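Robotic assistance in the operating room

Robotic assistance in the operating room is the use of powered, surgeon-controlled instruments in place of tools held directly in the hand. In most systems the surgeon sits at a console and moves a pair of hand controls, and the instruments at the table follow. Some newer research systems also carry out short parts of a task, such as placing a stitch, while a person watches and can stop them. This article deals mainly with what such equipment changes for the people who work with it.

Background

Suturing is a common target for automation because it is repeated many times in a working day and depends on small wrist movements. Early work divided the job into steps: picking up the needle, passing it through tissue, pulling the thread and tying the knot. Each step has its own difficulties. Thread is soft and hard to track, and a needle can turn in the jaws.

The Winonska study

The Winonska Surgical Training Center followed 67 staff members over 7 months as shared-control suturing was brought into its practice labs. The group included surgeons, scrub nurses, surgical technologists and equipment technicians. Together they logged 522 sessions on training tissue. The software, called Susier, was supplied by Ralimex, which also trained the center's technicians.

Practice work of this kind uses jointed instruments with small gripping jaws, driven by cables and pulleys at the wrist. 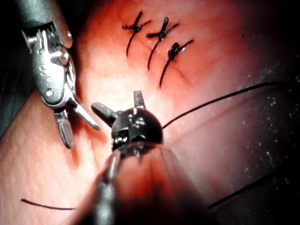

Instrument tips and black suture on the practice surface 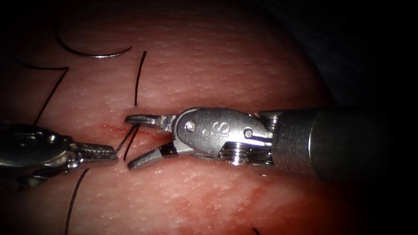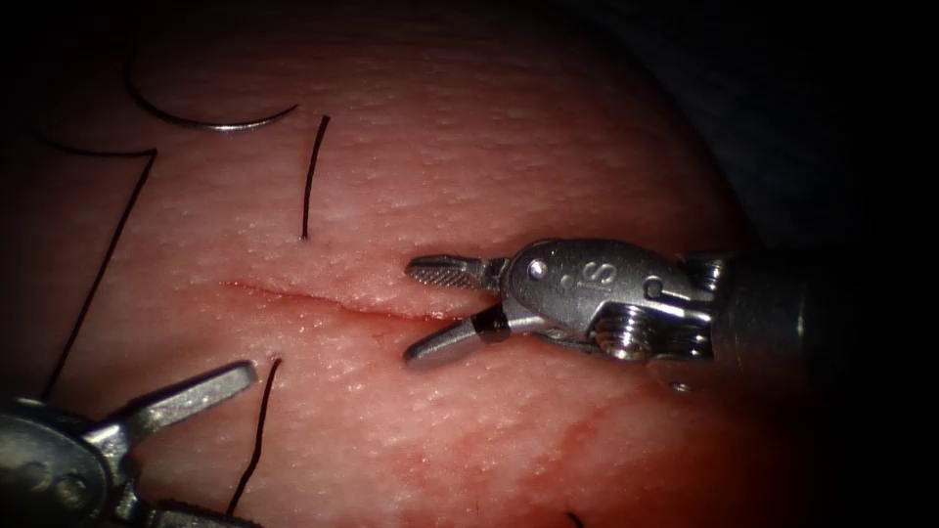 Does automated suturing remove the need for a surgeon?

Current systems still depend on a surgeon to choose where stitches go, judge the tissue and take over when something goes wrong. What changes is how the surgeon's time is spent. Less of it goes to repeated hand movements and more to planning and watching.

Effects on roles

Surgeons in the Winonska group reported less strain in the neck and shoulders when seated at the console. Several also said that watching a machine stitch was more tiring than they had expected, and the center later limited supervised runs to five in a row before a change of operator.

Scrub nurses and technologists saw the largest change in daily routine. They spent less time passing tools by hand and more time fitting instruments, checking cables and clearing thread. Communication changed too. A surgeon at a console is several steps from the table and cannot point or nod, so the staff moved to spoken requests that are repeated back before anyone acts.

Equipment technicians, who had mostly worked between sessions, were now asked to be present during them. The center rewrote their job description and moved them to the same shift schedule as the nurses.

Training and skill loss

A frequent concern is that trainees who rely on automation will not learn to suture well by hand. Winonska requires trainees to pass a hand-suturing test before they use Susier and to repeat it each September. The Weerakoon scale, a scoring sheet for knot security and stitch spacing, is used for both hand and robotic work - the same sheet, with the same passing mark.

Criticism

Critics of the study note that it covered practice sessions only and did not compare labor costs. Staff groups have also asked for clearer rules on who is responsible when an automated step is stopped midway. The center's written policy assigns that decision to the surgeon at the console, but allows anyone in the room to call a stop.

See also

Shared control
Surgical technologist
Workplace automation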